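4.2 Stripes, straps and the trouble with small shoes

The miniature footwear in the Villa set was harder to catalog than we had budgeted for. Full-size shoes arrive with a label, a size and a box. A shoe small enough to lose in a coat pocket arrives with none of these, and the people asked to describe it fall back on whatever they happen to be wearing. Of the 176 miniatures in the set, 67 are footwear, and they produced most of the arguments.

We began with the vocabulary used in the Rivico survey of dollhouse goods, which divides shoes into open, closed and "other." After one afternoon in January, "other" held 49 of our 67 pieces and the scheme was retired. Its replacement, drafted by Vittoria Ferri over a long lunch, asks the cataloger to record the sole, the collar and the surface decoration separately, and to leave the name of the shoe until the end. Catalogers disliked this. Most people know what a shoe is called before they have looked at it, and they resent being made to wait.

Decoration caused the worst of it. On a real shoe a strap is a strap, and it can be undone. On a model a band of color may stand for a strap, for a printed stripe, or for somebody's wish to use up the red. We therefore adopted the term "band" for any strip of contrasting color crossing the upper, and allowed "strap" only as a second, optional entry. The optional entry was filled in every time, often with an exclamation point.

The piece in Figure 4 shows why we gave up on a single name. Its thick, stepped sole argues for a sneaker. The slanting bands, black, red and black, are just as happy on a sandal. One cataloger wrote "sneaker," another wrote "sandal," and a third wrote "bowling?" and declined to elaborate. All three had recorded the sole and the bands in nearly the same words, so the disagreement was confined to the one field we had already decided not to trust.
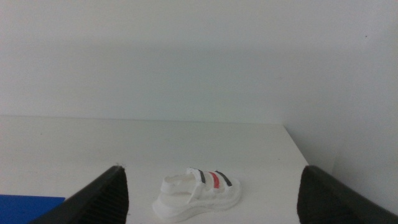

Figure 4. White miniature shoe with three diagonal bands on the upper, toe at lower left.

Color was entered by eye against the Visis card. We made no attempt to grade how evenly it had been applied, although the comments field shows that several catalogers did so anyway, and with some severity. Their remarks are kept in the Grekunus file and were not used in the counts reported in Section 5.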